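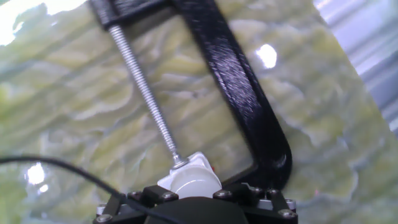

A reader of the April checklist wrote in to ask why we bother inspecting a hired arm at all, when Mets has already signed it off before it leaves their van. Fair question! The Mets sheet covers the arm as it left their bench. Ours covers the arm as it stands at Huvthorpe, with our clamps, our bench and our leads, and those are the bits that change.

Sukedum starter arm with Lulletti gripper, on trial hire
Pre-use and weekly inspection, with comments
Site: Huvthorpe shared workshop
Sheet completed 26th December
Key: OK / OK with comment / Fix before use / Not checked

1. Paperwork and general

1.1 Mets hand-over sheet present and signed
OK. Kept in the plastic wallet on the back of the controller.

1.2 Sukedum quick guide at the bench
OK with comment. It's a lovely guide, clear drawings, big print, and somebody has already spilt tea on the pages about homing. I've asked Mets for a second copy.

1.3 Serial numbers match the hire agreement
OK.

1.4 Everyone on the rota has done the short induction
OK with comment. Two people still to do the stop and restart part. They may watch, not drive.

2. Base and bench

2.1 Base bolts tight, witness marks lined up
OK.

2.2 Bench doesn't rock with the arm at full stretch
OK with comment. It did in April, when we had the older Sukedum. This one sits far better and I was really pleased – the wider foot makes a proper difference.

2.3 Work area clear of loose tools before the first move
OK. Look behind the base too, small spanners love it there.

2.4 Keep-out line visible on the floor, 800 mm from the base
OK with comment. Tape lifting at one corner. Replaced.

3. Gripper and wrist

3.1 Bracket screws present and seated
OK. They're hex-socket heads with a domed top, easy to get a key into. Full marks to Lulletti for putting them where you can reach them without taking anything off. Check with a key and not just by eye.

3.2 Brackets free of cracks and bends
OK. Look along the black plates from the side as well as from above. A torch held low helps.

3.3 Jaws open and close fully, no grinding
OK. Very smooth. I ran it 200 times empty and the sound didn't change from start to finish.

3.4 Jaw faces clean
OK with comment. A wipe with a dry cloth is enough. Please don't use the workshop solvent, the Lulletti booklet is quite firm about that.

3.5 Holding force set for the job
OK with comment. There are two settings we use: low for printed parts, standard for everything else. The setting goes back to standard after a power cut, so look at the screen before picking up anything delicate.

4. Cables

4.1 Thin cable at the wrist free of nicks and kinks
OK.

4.2 Slack is enough for full wrist turn, and no more
OK with comment. The cable passes in front of the left side of the gripper, so this is the one I'd ask everybody to look at twice. Turn the wrist slowly by hand in both directions and watch the loop the whole way round. If it comes near a clamp handle or the jaws, stop and re-route it.

4.3 Plug pushed home at the controller
OK.

4.4 Cable ties at the forearm not biting
Fix before use. One was much too tight. Cut off, replaced with a soft strap, then marked OK.

5. Clamps and workholding

This is the section that got longest after the last trial, and I think it's the most useful one on the sheet. The arm is careful about its own joints, but it doesn't know there's a great lump of iron on the bench unless you've told it.

5.1 C-clamp frame sound
OK. Scuffs and scratches on the black paint are fine, that's just a clamp living its life. Look for cracks at the bend, and for any sign that the frame has opened up.

5.2 Screw thread clean and turning freely
OK. Brush out the grooves if there's grit in them.

5.3 Swivel pad moves, and sits flat on whatever it presses against
OK with comment. Worth real attention with white plastic pieces like our test blanks: a pad sitting skew on a rounded face will creep. Tighten, wait a moment, try it again with your fingers. Power off while your hands are in there, please.

5.4 Clamp position entered in the Sukedum software
OK with comment. The new blocked-area tool is brilliant! You draw a box on the screen and the arm goes round it. Draw it generously, and include the full length of the screw and the handle. My first box only covered the frame and I had to start again.

5.5 Slow run past the clamp before any full-speed run
OK. Keep a hand on the stop button throughout.

6. Lighting and wrist camera

6.1 Lens clean
OK.

6.2 No glare on the work
OK with comment. The green marbled surface is glossy and throws back bright spots. The Sukedum coped in the trial when I turned the lamp away a little, though I'd still put a matt sheet down for anything that relies on the camera finding an edge.

6.3 Camera mount doesn't shift when nudged
OK.

7. Stops

7.1 Main stop button cuts movement at once
OK. Tested at slow and at working speed.

7.2 Wrist holds its position after a stop
OK.

7.3 Gripper keeps hold of the part after a stop
OK with comment. It does, which I like, but it means a trapped finger stays trapped until you use the release. The release is the grey lever at the controller. Everyone should try it once.

7.4 Restart needs a deliberate press
OK.

8. Overall comments on the kit

I'd happily keep this one. The trial has been great fun and the Lulletti gripper is the best thing in the box, strong and quiet and easy to look after. The inspection takes me around 2 cups of tea, most of it spent on sections 4 and 5.

Things I've passed on to Mets:
– a soft strap at the forearm as standard, in place of cable ties
– a louder beep when the holding force goes back to its default
– the clamp page of the guide moved nearer the front

Still open: item 1.4, item 1.2 (spare guide on its way). Item 6.2 to be looked at again with the matt sheet down.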